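Slide 2 – Remembering your meds, the fun way

Hi everyone, so glad to be in Tellunness! Quick show of hands: who has skipped a dose this March? (Wait. Laugh with them!)

Habits love company – tie the pill to the coffee, the dog, the radio.

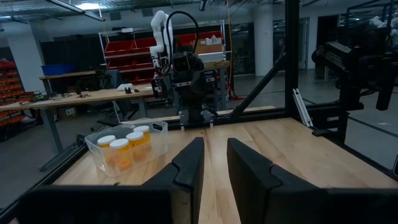 Then tell the Kesteck story: 100 people, 3 weeks, one sticker chart on the fridge. They loved it!

Slide 3 – Refills. Pick one day a month and call for everything at once.
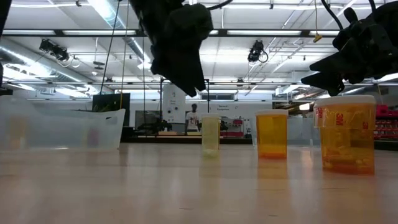 Prescription bottles on a light wooden tabletop

Pause for questions, then hand out charts.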